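# Talk notes: textile handling in shared rooms

Slot: Friday, after the break. 60 minutes booked, speak for 45 at most, leave the rest for questions. Mackenzie Grewal is chairing and will hold up a card near the end.

## Opening (slides 1-3)

Start with the problem. A shared room produces laundry every day, and most sites have no written method for it. Towels, bibs and shirts end up on the nearest soft seat. At Daltatmont the weekly load was 77 pieces across two rooms, and the sorting was done at the machine, by whoever got there first.

Say what the talk covers: picking up, folding, basket choice, basket position. Say what it leaves out: detergents, wash temperatures, contract pricing. Tharindu Khondokar covers pricing in the next slot, so send those questions to him.

## The fold (slides 4-7)
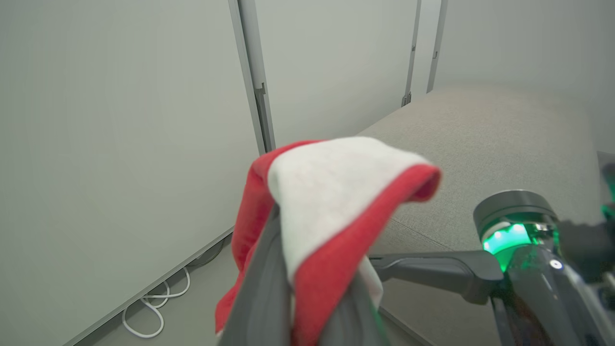 A fold begins at the hang. If the cloth is held near its middle, the two sides fall by their own weight and the fold line forms at the top. If it is held by a corner, it twists, and time is lost finding the opposite corner. Bordered towels make this easier to teach. With red edges against a white centre, as on this one, a trainee can follow the border down each side and see whether the drop is even. Here the red at the upper right curls outward, and I would flatten that before making the second fold. Plain white towels give no such guide, and we had more refolds with them at both sites.

- Point to the white centre first, then the borders.
- Pause. Ask the room who folds in thirds and who folds in halves.
- Thirds fit the Alleo shelf. Halves do not, they overhang.
- Skip slide 6 if we started late.

Padded seating: mention the woven upholstery. It grips cotton, so a towel laid on it stays where it is put, but it also sheds lint on to dark fabric. Wafula Mohamedi's rule at Emau is that clean cloth goes on a seat only for the length of one fold. I would keep that wording.

## The basket (slides 8-11)

Change of pace. Drink some water.

Three points on selection:

1. Perforated sides. Damp items need air if they are going to wait before the wash.
2. A rim that can be gripped from above. Thin moulded edges cut into the fingers on a full load.
3. Handles at the ends, so that the basket can be carried past door frames lengthways.

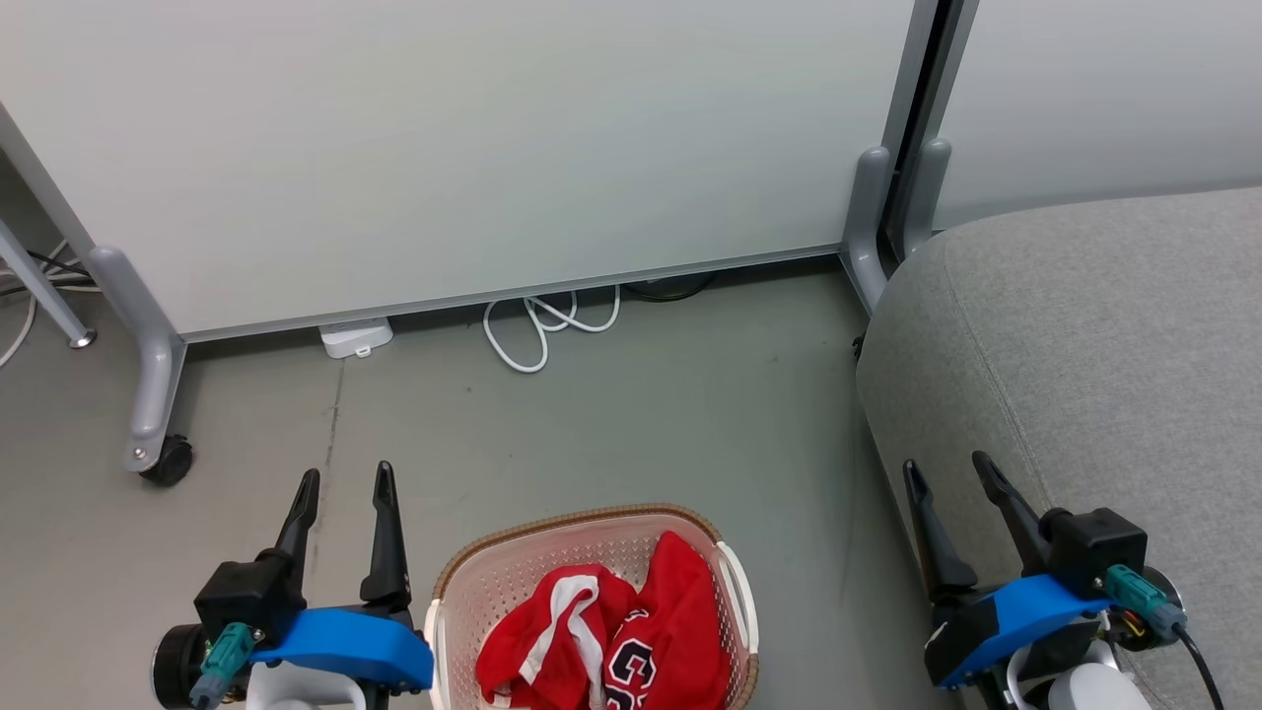
*Slide 9. Cream-white perforated basket with woven rim, two red garments inside, on concrete floor.*

Keep the slide up while talking about load. Numbered shirts should be checked before washing, as large printed numerals crack when they are dried face out. Turn the shirt inside out at the basket. At Minja the shirts used to be turned at the machine, and it was usually forgotten.

Then position. The general rule is clear floor on all sides, near the work, away from wheels and cables. Point out the caster foot and the coiled white cable by the panel. Mobile screens get moved without warning, and a basket in their path is pushed along with them. My recommendation is a taped rectangle on the floor, one basket length from any screen foot. Concrete takes tape well if it has been swept. Cables should be tied up before the tape goes down.

If someone asks about baskets on legs: we tried one at Alleo for a month. It saved bending but tipped when loaded at one end. Godfrey Massawe has the measurements and can send them.

## Results (slides 12-13)

Read the table aloud, it is too small from the back row. Sorting time per load dropped to 90 seconds with the basket in a marked place. Total cost for both rooms, including tape and baskets, was 3000, in local currency. Do not convert it live.

State the limits: two rooms, one season, no control room. Tyra Sjögren raised this at the rehearsal and will probably raise it again. Agree with her and move on.

## Questions - likely ones

- Why not one basket per colour? Not enough floor space at either site.
- Does the fold matter if the towel is used again the same day? Only for storage. It dries more slowly when folded in thirds.
- Who resets the basket position? Last person out. It is on the door sheet.

Leave slide 14 (contacts) on screen. Collect the handouts from the side table before the next speaker sets up.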